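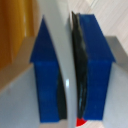
Die blauen Finger des Greifers, Ansicht der Greiferkamera

Protokoll der Besprechung »Greifersatz Nandivlow«

Datum: 17.03.2020
Ort: Tiedemann, Besprechungsraum neben der Montage
Teilnehmende: Fertigungsplanung, Instandhaltung, Einkauf, Arbeitssicherheit, Anwendungstechnik der Firma Drarker (telefonisch)
Protokoll: Fertigungsplanung
Verteiler: Teilnehmende, Betriebsleitung

TOP 1 Protokoll der letzten Sitzung
Ohne Änderungen angenommen. Der offene Punkt zur Druckluft an Platz 2 wird in der Instandhaltung weitergeführt und hier gestrichen.

TOP 2 Stand der Erprobung
Der Greifersatz Nandivlow ist an den vorhandenen Arm von Nunero angebaut. Der Adapterflansch passte ohne Nacharbeit, das Kabel der Kamera musste neu verlegt werden und läuft jetzt auf der Außenseite des Unterarms. Bisher wurden 750 Greifvorgänge gefahren, davon 59 mit Abbruch. Die Abbrüche verteilen sich ungleich: Bei festen Kleinteilen gab es kaum welche, der größte Teil entfiel auf Beutel und andere weiche Ware.

Die Instandhaltung merkt an, dass der Arm nach einem Abbruch in der Warteposition stehen bleibt und von Hand quittiert werden muss. Laut Drarker lässt sich in der Steuerung ein zweiter Versuch hinterlegen. Die Einstellung wird nachgereicht.

TOP 3 Finger und Auflagen
Die blauen Finger haben unterschiedliche Formen, der eine läuft spitz zu, der andere hat oben eine breite Schräge. Die Fertigungsplanung sieht darin einen Vorteil beim Aufnehmen aus flachen Kisten. Die Instandhaltung fragt nach dem Verschleiß an der Spitze. Drarker hat dazu keine Werte aus vergleichbaren Anwendungen und schlägt eine Sichtprüfung alle 6 Wochen vor.

Ersatzfinger sind nur paarweise lieferbar. Der Einkauf hält das für ungünstig und bittet um einen Einzelpreis. Drarker klärt das intern.

Zur Reinigung: Lösemittelhaltige Reiniger sind nach Auskunft von Drarker nicht freigegeben. Bis die Pflegeanleitung vorliegt, wird nur mit einem feuchten Tuch gearbeitet.

TOP 4 Kamera am Greifer
Die Finger stehen mitten im Bild der Kamera. Gegriffenes Material zwischen den Fingern ist zu sehen, verdeckt aber einen Teil der Fläche dahinter. Für die Lageerkennung kleiner Teile direkt am Fingerfuß reicht der Ausschnitt der Fertigungsplanung nicht. Drarker bietet einen Halter mit anderem Winkel an. Der Mehrpreis ist im Angebot noch nicht enthalten.

Diskutiert wurde außerdem, ob die Bilder gespeichert werden. Festlegung: Speicherung nur während der Erprobung, Zugriff nur für die Fertigungsplanung.

TOP 5 Angebot
Das Angebot für den Satz aus Greifer, einem Fingerpaar und Adapterflansch liegt bei 2.384 Euro netto. Nicht enthalten sind Einweisung, Ersatzfinger und der Kamerahalter aus TOP 4. Der Einkauf verlangt ein Gesamtangebot mit allen Positionen, vorher wird nicht bestellt. Die Preisbindung gilt bis Ende Mai.

TOP 6 Arbeitssicherheit
Die Gefährdungsbeurteilung für den Platz ist um den neuen Greifer zu ergänzen, insbesondere um die Quetschstelle zwischen den Fingern. Bis dahin Betrieb nur mit reduzierter Geschwindigkeit und nur durch eingewiesenes Personal.

Beschlüsse und Aufgaben
Erprobung wird mit weicher Ware fortgesetzt (Fertigungsplanung)
Parameter für zweiten Greifversuch und Pflegeanleitung senden (Drarker)
Gesamtangebot einholen, Einzelpreis Finger anfragen (Einkauf)
Gefährdungsbeurteilung ergänzen (Arbeitssicherheit)
Sichtprüfung der Finger in den Wartungsplan aufnehmen (Instandhaltung)

Nächste Besprechung nach Eingang des Gesamtangebots, Einladung durch die Fertigungsplanung.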